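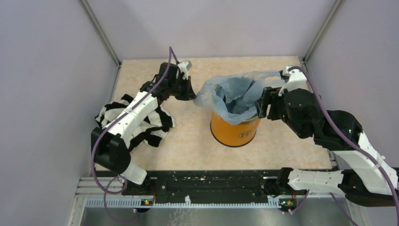 Kelly Whitlock wrote in to ask why her liner keeps sliding down into the bin the minute anything heavier than a tea bag lands in it. I love this question, because I fought with the same thing for years and the fixes are so easy!

First, check the size. Measure around the rim of your bin with a piece of string, then lay the bag flat and measure across the opening. Double that second number and it should come out a bit bigger than the string. Too small and the bag splits at the seam, too big and it slips (mine were miles too big, I'd been buying the kitchen size for a little round bin in the laundry room).

Now the fitting. Shake the bag open with one good snap, push the bottom right down with your fist, and fold a generous cuff over the rim all the way around. Billowing plastic means air is trapped underneath. Lift one edge, press the bag against the side and let the air out. On a plastic bin you can drill a small hole near the base, and after that the bag practically drops in by itself.

Still loose? Gather the slack on one side, twist it and tuck the twist under the cuff. A big rubber band around the outside works too, and I keep 8 of them in a jar by the sink.

My favorite trick of all: store the spare roll in the bottom of the bin, under the bag in use. When you pull out a full one, the next is waiting right there. A sheet of newspaper over the roll keeps it clean if something leaks.

Old striped tea towels and worn T-shirts are great for wiping out the bin between bags. Warm water, a squirt of dish soap, and let it dry completely before the new liner goes in.

Kelly, try the twist first and let me know how you get on!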